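Home Stories Workroom Events Contact

The packing table: a talk with the woman who flattens the boxes

January 2026

The returns room at Lirkura is at the back of the building, past the coat hooks. The shop resells footwear and small household goods that customers have sent back, and every item passes through here before it goes out again. The woman who runs the packing side has been doing it for 5 years. She asked that we leave her name out, because she says the work is the same whoever does it.

We started with boxes, which is where she wanted to start.

"People think packing is about what goes in the box," she said. "Most of my day is the box. Is it square, is it clean, has somebody already cut it wrong."

On a busy day the shop sends out 172 parcels. More than half of them go in cardboard that came in with something else. The old labels come off or get covered, the seams get checked, and anything with a soft corner is opened up and laid flat. Flat sheets are used as dividers, or to line the bottom of a larger carton, or they go under whatever is being cut so the table lasts longer.

She buys new cartons only for the bigger orders. They come from a supplier called Dunel in bundles of 49, which she finds an irritating number.

"I asked once if they could do 50. They said the strap only goes round 49. So that's how many we get."

Shoes are the most common item, and she has firm views on them. A pair should go heel to toe, soles outward, with paper between. A single shoe, when one has been pulled out for checking, stays in its box with the lid open until its partner is back beside it. She learned this in her first February on the job, when two customers in different states each received two left shoes.

"I still think about that. One of them was very nice. The other one was not."

What does she look for when a pair comes back?

"The sole first. If somebody has walked outdoors in it, the sole tells you. Then the strap or the laces, then inside at the heel. Then I smell it, and you can print that."

Slippers and slides with a wide strap are harder to judge than sneakers. The strap can stretch without showing much. She presses it with a thumb and compares it with the other one of the pair. Printed lettering gets a look as well, since it scuffs where the shoe bends.

Her tools are few. She keeps a stapler, a utility knife, a marker, and a roll of tape. The tape is a paper one made by Tridix, and she likes it because she can tear it by hand and write on it. The stapler is for the paperwork only. She does not staple cardboard shut.

"Customers open these things with their fingers. I don't want a staple in the way."

The knife came up several times during our visit. She prefers a yellow handle for the plain reason that a yellow knife shows up on a brown table. She had a gray one before and lost it under scrap so often that she gave it to the stockroom. The habit she tries to pass on to new packers is to put the knife down in one place, and to slide the blade in before doing anything else with that hand. She admits that the second part does not always stick.

"You get somebody talking to you and the blade stays out. I've done it too. I go round the table and I push it back in."

She cuts toward the table and never toward her stomach. For long cuts she lays the sheet flat, scores it once lightly, then goes over the same line again. One heavy cut leaves a ragged edge and dulls the blade. A blade lasts her two weeks if nobody borrows it.

We asked how a new person learns the job. She said she points a lot. She gives them an open box and the few things that should be near it, and she asks them what is missing. After that they do 5 parcels while she stands there, and then she walks away and comes back later to look at the corners.

The most common mistake is using a carton that is too large. New packers reach for the one that looks roomy, then fill the gap with paper, and the parcel ends up costing more to send. The next most common is folding the flaps in the wrong order, so that the short ones sit on top and the tape has nothing firm to hold.

"Short flaps, long flaps, tape. I say it in my sleep."

The packing system she follows was written up by a consulting firm, Upadhyay, before she arrived. It is a binder of 400 pages. She has read the section on cartons and the section on fragile goods, and she keeps a photocopy of one chart taped inside the cupboard door. The rest of the binder holds the cupboard open in summer.

Would she change anything about the room?

"A bigger table. I'd take another two feet. When I've got a sheet laid out flat there's not much left for anything else, and the box ends up near the edge."

She would also like a second bin for offcuts. At the moment the long strips and the small bits go in together, and at the end of the week she sorts them again to save the strips for corners.

By then it was nearly noon and there was a stack of returns still waiting, so we let her get back to it.

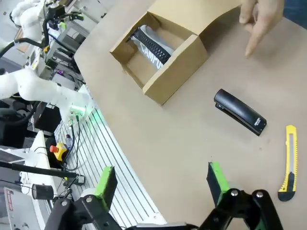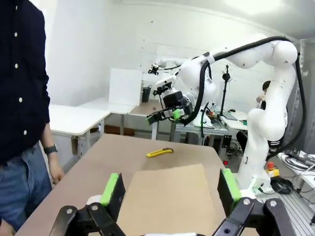
The brown-topped table, with the yellow utility knife out in both pictures. The open box with the shoe or slipper inside is in the first, the flat cardboard sheet in the second.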